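Peltovon Builders Board > Manipulation > Learning from demonstration
Topic: We threw out most of our demos and the policy got slightly better. Tell me why I'm wrong.

twoarmedbandit
Posts this under protest from his own coauthor

Long post, get a drink.

We've been working on a two-arm kitting task. Round boards on one side, wire harnesses on the other, paper-lined steel tray in the middle. The left arm is in charge of boards, the right arm is in charge of harnesses, and the tray is where they meet and occasionally disagree. One finished kit is a board plus a long harness from the lower right bin. The boards are easy to see and annoying to grip. The harnesses are easy to grip and impossible to describe to anyone, including a neural net.

We collected 1436 teleoperated demos. It took from spring until November and I don't want to discuss what it did to my wrists. The plan was the usual plan: collect a mountain, train on the mountain, write up the mountain.

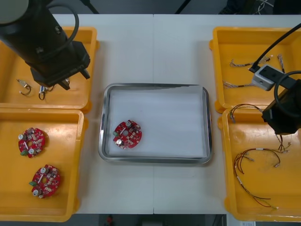
Then Wiebke Hollmann, who shares the lab and most of the blame, plotted how long the gripper sits over a bin before it commits. Some of our operators go straight down. Some hover as if they're choosing a lobster. She had a hunch that the hovering was poison. The policy sees the same bin, the same pose and almost no motion for a long stretch, and learns that the correct thing to do above a bin is nothing. Anyone who has watched one of these things freeze over a part knows the look.

So she scored every demo by pre-grasp pause, summed over both arms, sorted the list, and kept the best 168. Same network, same training steps, same everything else. We ran both policies for 18 trials each on the real table.

The small set won by 2 kits.

I was hoping it would lose. I have a storage bill to justify.

Freezing over a bin, which was our most common failure with the full set, mostly went away. What replaced it was faster, more confident mistakes, mainly the left arm setting a board down on the tray rim. I find those easier to live with. Opinions welcome, and I assume I'll get them anyway.

gantry_gus
Congratulations on your noise.

Two kits out of 18. If you flipped a coin 18 times and then did it again, would you write a post about the second batch being a better coin? I'm glad the freezing went away, but "won" is carrying a heavy load up a lot of stairs.

twoarmedbandit
Fair. I'd like to downgrade "won" to "did not lose while using a small fraction of the data." I still think that's worth a post. If somebody had told me in spring that I could stop early, I'd have sent them flowers.

aoki_kinematics
But you couldn't have stopped early. You had to collect the whole pile to find the good ones! That's the part everybody skips when they write up a filtering result. The 168 didn't come out of the first week, they were sprinkled through the whole thing (I assume?), and you only know they're the good ones because you had the rest to sort them against.

Still a nice result. I just wouldn't pitch it as saving anybody labor.

twoarmedbandit
They were sprinkled, but not evenly. They skew late, which is either people getting better or people getting sick of it and hurrying. Wiebke says these are the same thing.

gantry_gus
Now we're getting somewhere. If they skew late, they also share late-season lighting, late-season bin positions, and whatever else drifted. You may have filtered for "table looks the way it looks at test time" and called it hesitation.

sproingg
Lurker here, I run harness prep at Brostgate and do this with human hands. Dumb question: why is hovering bad? I hover. When the long harnesses are in a nest you'd better look before you grab or you bring up the whole family. A person who goes straight down every time is a person I end up retraining.

whollmann
Hello, I'm the coauthor. I was told there would be disagreement and I see it was delivered.

sproingg, your question is the best one in the thread. Hovering isn't bad for a person, because during the hover you are looking and thinking and the looking changes what you do next. Our policy doesn't get the thinking. It gets a picture, joint positions, and what the operator's arm did, which was nothing. If a nest produces a pause, and after the pause a clever grasp, the policy has to guess from near-identical inputs when the pause is over. It guesses badly.

So we are throwing away some careful demos along with the dithering ones. I worry about that more than about the statistics. The fast demos may be the ones where the harness happened to lie nicely.

gantry_gus, on drift: yes. I checked it on Sunday instead of having a weekend. Notes follow.

What we did about the late-season problem

I drew a second set of 168, matched to the first by collection month but otherwise picked at random, and trained on that. If drift explains the result, the matched set should do as well as the filtered one. On the same 18 starting layouts it did worse than both of our original policies, and it froze a lot. It froze over the harness bins far more than over the board bin, which fits with where our operators pause. I would call this encouraging. He would call it a victory, so please take the average.

What counts as a pause

Both grippers are scored, but only while open and above a bin. An arm that is holding a part and waiting its turn at the tray isn't penalized. We got this wrong in the first version. The left arm would be over the corner of the tray with a board in its fingers while the right one was still busy with its wires, and the score treated that as dithering. It was being polite. With the early version we were throwing out exactly the demos where the two arms coordinate. 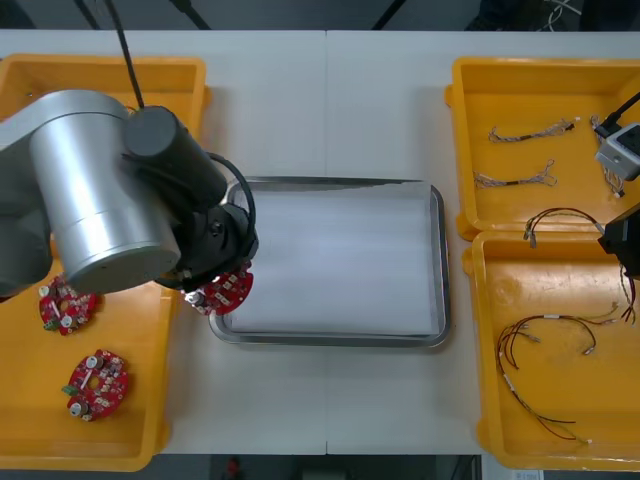 What still breaks

1. Boards at a tilt. The left gripper often has the board at an angle by the time it gets to the tray, and whether it lands flat on the paper depends on things the filter knows nothing about.

2. Harnesses lying across the gap between the two bins on the right. The policy treats a wire on the border as belonging to neither bin and tries for both.

3. Small connectors. The fingers close on the wires and leave the ends dangling, and the ends then arrive in the tray whenever and wherever they like.

The filter helped with none of these. It helps with freezing. I'd like that to be the whole claim.

gantry_gus
OK, the matched set is the right control and I take back a third of my first post. I keep the other two thirds. You're still at 18 trials a policy, and I'd want the trials blind. Who decides a kit counts?

whollmann
He does, from video, without being told which policy it was. He claims he can tell anyway from "the attitude." I have asked him to stop claiming this in public.

twoarmedbandit
You can absolutely tell. The full-data policy comes in over the harness bin like it forgot why it walked into the kitchen.

gantry_gus
So it isn't blind.

twoarmedbandit
...it's blind with opinions.

whollmann
For the record, the criterion is simple: board inside the rim, harness inside the rim, no wire over the edge, nothing extra. There is little room for attitude. But I'll have someone from another bench rescore the videos and report back.

aoki_kinematics
Question about the alternative. Instead of deleting the slow demos, did you try just trimming the pauses out of them? Cut the dead frames, keep the careful grasp. You'd keep the nest cases sproingg is worried about and you wouldn't have to explain to anyone why you binned months of work.

We did this at Arnus on a bag-opening task and it helped, with the caveat that it sometimes produced a jerk at the splice.

whollmann
We tried it once and badly. With two arms you can only cut a frame if both are still, and usually one of them is moving. Cutting the timeline for one arm alone puts them out of step, and then the right arm reaches the tray at a moment when, in the original, the left one had already cleared out. We had a near collision and he made a noise I hadn't heard before.

Downweighting the paused frames in the loss is next on my list. No surgery on the timeline, nothing deleted.

sproingg
Thanks for the proper answer. One thing from the floor, for your item 2: we don't let wires hang between bins. Whoever fills the bins tucks them in. Might be cheaper than research.

twoarmedbandit
We talked about it. The trouble is that the minute I tuck the wires in, gantry_gus will say I tidied the table until the robot could cope.

gantry_gus
I would say exactly that, yes.

aoki_kinematics
Could do both and report both. Tidy layouts in one column, messy in the other. I'd bet the filtered policy's edge mostly shows up in the messy column, seeing as that's where people hover in the first place. Or it's the other way around and all the nest knowledge went in the trash with the slow demos. Either one would be more interesting to me than two kits.

whollmann
That is a good table and I'm stealing it. Tidy layouts first, they're quicker to set up.

gantry_gus
More than 18 trials this time?

twoarmedbandit
Who's resetting the bins after each one, you?

gantry_gus
I'm in another state.

twoarmedbandit
Then we'll see how the first batch goes. Will post the rescored videos before that, attitude included.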